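Fresas que no se comen: una tarde con Stella Odera

Yo venía a hablar de fresas y acabé hablando de trapos. Stella Odera hace fruta artificial desde hace años, sobre todo fruta pequeña, y la conocí porque una amiga me regaló un puñado de sus moras y casi les doy un bocado (bueno, casi no: le di un bocado a una, y todavía me da vergüenza). Le escribí al taller, Vunari, me contestó ese mismo día con un "vente cuando quieras, pero ven merendada", y allí me planté.

Lo primero que le pregunto es lo que le preguntará todo el mundo: por qué fresas. Se ríe. "Porque con una manzana te perdonan casi todo. Es redonda, es roja, ya está. Una fresa la ha mirado todo el mundo de cerca antes de comérsela, y si las semillas están mal puestas lo notas aunque no sepas decir qué pasa."

Me explica que las semillas son lo último en lo que piensa la gente y lo primero en lo que piensa ella. Cada una va en su hoyito. Si el hoyito es poco profundo, la fruta parece una pelota pintada; si es demasiado profundo, parece una esponja. Tiene una caja de descartes que guarda con mucho cariño, y me deja meter la mano. ¡Hay unas cosas horrorosas ahí dentro! Una fresa con cara de dedal, otra que salió casi morada por culpa de un rojo de Kaijage que compró en julio y que al secar se le fue hacia la ciruela.

"Esa la quise tirar 4 veces", dice. "Y mira, sigue ahí."

Hablamos un rato largo de las hojas. A mí la parte verde me parecía un adorno, y resulta que es donde más se pelea. "Una fresa sin su sombrerito se queda en nada, pero si se lo pones demasiado planchado parece de uniforme. Yo las arrugo un poco con los dedos. Las grandes, las que llevan tallo y hojas con dientecitos, las monto aparte, y son un fastidio de guardar porque se enganchan con todo."

Y así llegamos a la mesa, que era el tema que yo no traía preparado. Stella tiene opiniones muy firmes sobre cómo se coloca la fruta pequeña, y más firmes todavía sobre cómo se recoge. Le gusta la madera clara con la veta a la vista, le gusta que las piezas estén sueltas y con aire entre ellas, y no soporta los montoncitos. "El montoncito es de escaparate. En una mesa la fruta se desparrama, se te va una frambuesa para un lado, otra para el otro, y la mora siempre acaba al lado de una fresa, yo no sé por qué."

El recipiente, transparente. En eso no cede. "Si es opaco, la gente se olvida de lo que ha metido. Con uno transparente ves enseguida si te has dejado algo dentro." Y cerca, un paño blanco, que según ella sirve lo mismo para limpiar una gota de pintura que para darle un poco de descanso al ojo entre tanto rojo.

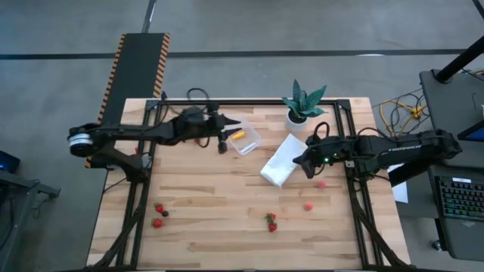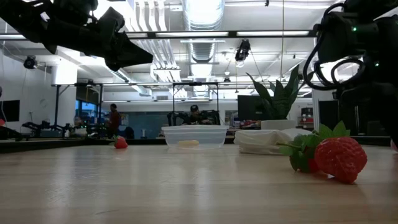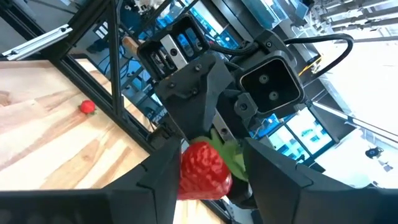

Fresas sobre la mesa de madera.

Le pregunto si el paño tiene que ir bien doblado, porque yo en casa soy de las que lo dejan hecho un gurruño. "Doblado una vez y luego olvidado", me dice, y me parece una respuesta estupenda, me la apunto. Lo que no le gusta es el paño recién planchado, con las rayas marcadas. Los suyos los compra por paquetes en Vidirov y los lava antes de estrenarlos, hasta que pierden ese tacto de cartón.

Sobre las plantas también tiene lo suyo. Prefiere las de hojas puntiagudas y tiesas, en maceta blanca, porque aguantan cualquier cosa y no sueltan pétalos encima del trabajo. "Tuve un helecho y me pasaba el día quitándole pelusas a las frambuesas. Las frambuesas lo cogen todo, son como un jersey."

A media tarde aparece Caradog Hughes, que lleva los encargos y las facturas y que viene a preguntar por una caja. Aprovecho para pedirle que me diga cuál es la pieza que más se vende. "La fresa pequeña, sin discusión. El año pasado salieron 900." Stella lo mira por encima de las gafas. "Y la mora, ¿qué?" Caradog dice que la mora va despacio. Stella dice que la mora es la mejor que hace. Se ve que esta conversación la han tenido más veces, así que me quedo callada comiendo una galleta (no había venido merendada, desobedecí).

Lo de la mora lo retoma ella sola cuando él se va. Cada bolita la pone a mano, y para que no parezca un racimo de cuentas tiene que mezclar 2 negros distintos, uno con un poco de azul y otro con un poco de granate. "En la mesa casi no se ve, es una manchita oscura entre lo rojo. Pero la quitas y las fresas parecen menos fresas. Haz la prueba en tu casa."

La he hecho. Tengo unas fresas suyas en la cocina, con la mora mordida al lado, y sí, tiene razón. Le mandé un mensaje para decírselo y me contestó preguntando si le había limpiado ya la marca del diente. Con agua templada y un cepillo blando, me pone, y que ni se me ocurra meterla en el lavavajillas.

Quien quiera pedirle algo, que le escriba al taller con tiempo: las fresas grandes con hojas las hace solo por encargo y ahora mismo tiene lista de espera.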